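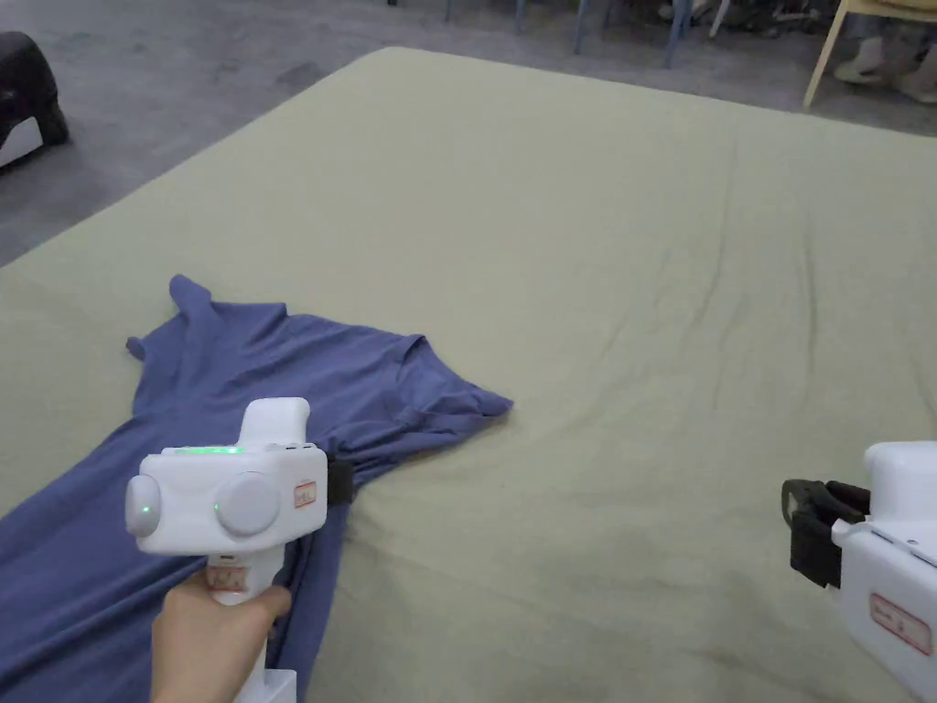

A pair of hand-held grippers, one over a blue garment, during a folding session.

Skotham opens its laundry recording service to outside customers

Anyone who has ever stood over a basket of clean clothes wishing somebody (or something) else would deal with it may be pleased to hear that Skotham, the small outfit on the upper floor of the old Aguirre building, began taking outside orders in March for a service it has been quietly running for one customer until now. The company records people folding clothes with hand-held grippers, and sells the recordings to firms that want to teach a robot to do the same job.

The idea is a simple one, and rather charming once you've had a go yourself. A person takes a gripper in each hand, squeezes the trigger to close the jaws, and folds shirts and dresses the way they would at home, only a good deal slower at first! The jaws on the tool are much like the ones a robot would have, so whatever the person learns to manage with them, a machine has at least a fair chance of copying.

"Your first shirt is terrible, and your second one is worse," said Anju Mishra, who runs the sessions and was kind enough to let this reporter try. "Then your hands stop expecting fingers, and it gets to be quite pleasant."
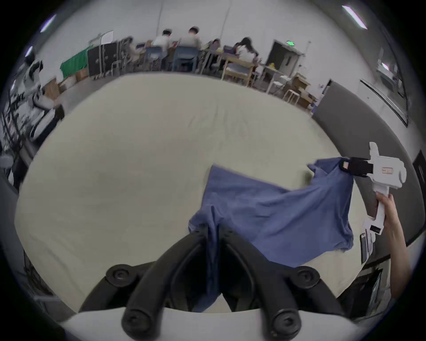 Soft knits are the hard part, as it happens. A stiff cotton shirt will more or less stay where you put it, but a stretchy one sags between the grippers and creeps back as soon as you let go of a corner, and Mishra likes her newcomers to spend plenty of time on those before they move along to anything with buttons.

Customers can choose from three packages. The smallest, called Iltetti, covers 297 recorded folds of garments picked by Skotham, and the two larger ones let buyers send in their own clothing and ask for particular folds. Every order is checked by a second person before it goes out, and delivery takes six weeks.

The first customer was Jasteck, which is working on a folding machine for small hotels and nursing homes. Aarti Vishwakarma, who looks after purchasing there, said she had been happy with the recordings, though she would have liked more towels and fewer T-shirts, and she has asked for exactly that in the next order.

Skotham is also looking for more folders, in morning and afternoon shifts of three hours each. No experience is needed, and training is paid. Inquiries can be made at the front desk until 6 p.m.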